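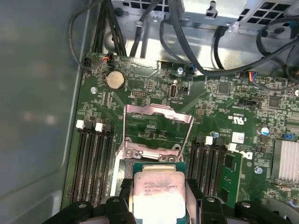
Lists > Refurb & Repair Automation > Archive > July 2022
Last updated: July 2022
Filed under: Grippers and end tooling, Vendor trials

Subject: Re: Traltix finger kit - anyone using it for CPU work?

On the list, a member wrote:

> We strip and rebuild office desktops, mostly Dell, and we are
> looking at the Traltix two-finger kit for the board side of the
> job. The Zarnis quote came in higher and they want us to take
> their arm as well. Has anybody run the Traltix on processors?
> I don't care about drives or fans, we have that covered. My
> worries are (1) grip on the edge of the chip, (2) clearance
> around the socket with the load plate up, and (3) what support
> is like when something breaks. Also, is the wrist camera any
> good or should we budget for our own?

We have had the kit on trial since March, so I can answer most of this.

Grip first. The fingers close on the two sides of the processor and leave the contacts alone. The stock pads were too slick for us and chips would turn a few degrees during the move. Traltix sent a softer set and we have used those ever since. Set the force low. The default profile is meant for general parts and I would not use it on a CPU. There is a small parts profile in the same menu, and we took that down another step.

Clearance is tighter than the brochure makes it look. The fingers are thick, and on a workstation board with memory slots on both sides of the socket you do not have much room to either side. We come in from the side opposite the load plate hinge - with the plate standing open, any other way in is asking for trouble. The fingers pass over the ends of the slots on the way. If you have tall memory installed, pull it first. Standard modules have been fine for us. Cables are a bigger problem than memory. Tie back anything that can sag over the board before you start a run, since the planner does not know about cables at all.

The kit does not open or close the retention lever. Traltix says a lever tool is planned, but it was planned when we signed up too. We do that step by hand. If you need the whole job done without a person, this is not the product yet.

For placement, the chip has to be lowered straight down. The software has a "hover and check" step that stops over the socket and compares the chip's angle with the socket before it goes on. Leave it on. It adds 4 seconds per chip and we have not found a safe way to do without it. Over the trial we have done nearly 900 placements and had 5 sockets with bent pins. All of those were in the first few weeks, before the pads were changed and while we were still running with the check off.

The wrist camera is good enough to find the socket and the chip. It will not read the engraving on the heat spreader reliably, so if you need to log model numbers you want a second camera at the tray. We use a Uzor unit for that and feed the result in through the Traltix script port. Glare off the load plate was an issue until we moved the bench light to one side.

Support has been decent. Email gets a reply the next working day, phone is hit or miss. The replacement pads are $170 a set, which I think is steep for what they are. The trial contract went through Trustgate and they hold the deposit until you sign off, so read the return terms before you unpack. Opened pad sets do not count as returnable.

I can't compare it with Zarnis. We got the same answer you did about the arm and stopped there.

Would I buy it? For our work, yes, and we probably will when the trial ends. If you are doing small batches of many different boards I would hold off, because each new board layout took us most of a morning to set up and test. I can send our force settings and the approach file for the Dell boards if you want them - reply off list.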